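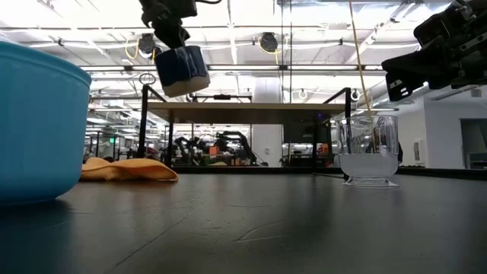

1/ I am starting a small thread about washing cups. Please don't laugh. At home I learned it from my grandmother, and at work I had to learn it again, because our kitchen corner has no dishwasher and the cups are shared by everybody.

2/ My tools are cheap. A big plastic bowl, a sponge with one soft side and one scrubbing side, and an orange cloth that you can find in any supermarket. The cloth is for drying and wiping. I do not use it for washing, and I try to convince my colleagues too.

3/ The order is important for me. Glass goes first, when the water is still clean. Then the cups from tea. Coffee cups are the last. If you begin with coffee, the glass will get a brown film and you will wash it two times.

4/ Somebody asked how much soap. Less than you think! One small drop on the sponge, and squeeze it a few times. For a long time I poured soap directly into the bowl and then I was rinsing forever.

5/ Ye-ji Bang wrote to me that she fills a glass with warm water and a little vinegar and leaves it for 9 minutes when it has white marks from hard water. I tried it in April and I was pleased with the result. After it you must rinse well, or the next tea tastes like salad.

6/ Now the part where I have many opinions: where to put the cups after. We have a little raised shelf, a light wooden top on thin black legs. It is not expensive and it gives a second level, so the table below stays free for work. 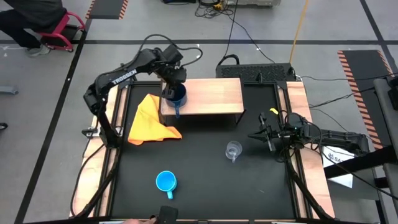
7/ THE SHELF, MY RULES
Opaque mugs go up, the clear one stays down on the table. Dark blue takes the left end, light blue goes next to it. Handles to the front, so your hand finds them without turning the mug. Miłosz Wróbel puts his handles to the wall at home and we have discussed this more than one time.

8/ Do not push the mugs to the very edge of the shelf. A handle can hang over a little bit, this is fine, but the bottom of the mug should stand completely on the wood.

9/ I was asked for the brand of the shelf. I don't remember it, sorry. I looked at one from Grunddale before and it was too deep for our table. A friend has a metal one from Vitdale and she likes it, but with metal every cup makes a noise.

10/ About the cloth. When I finish, I should hang it. Very often I leave it on the table in a heap, like a lazy person. It dries slowly like this and begins to smell, so at least spread it flat if you have no hook. I wash mine hot, together with the towels. 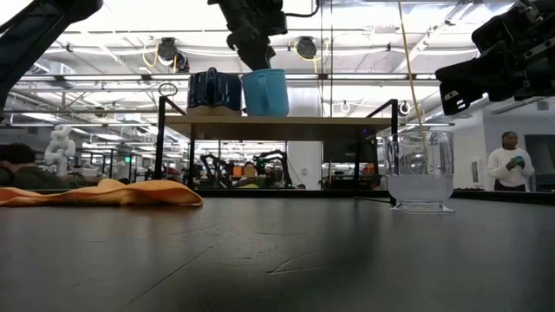 QUESTIONS FROM THE REPLIES

11/ "Why do you have different mugs and not a set?" Because I like to know which one is which. The dark blue one is glossy, with a wavy line where the glaze ends and a beige bottom without glaze. That bottom part I scrub softly, it takes stains faster than the rest.

12/ "What about the scratches on a black table?" We have them also. Lift the cups, don't slide them. A mug with a rough bottom is the worst for this. I have no trick to remove a scratch, if you know one please write it.

13/ "Can I dry the glass with the same cloth?" You can, if it is clean and dry. Hold the glass by the foot and turn it inside the cloth. With a wet cloth you only move the water from one place to another.

14/ Roughly 200 people have saved the first post, which I did not expect for a text about soap. Next time I want to write about tea stains inside the mug. Send me your methods, with baking soda or without.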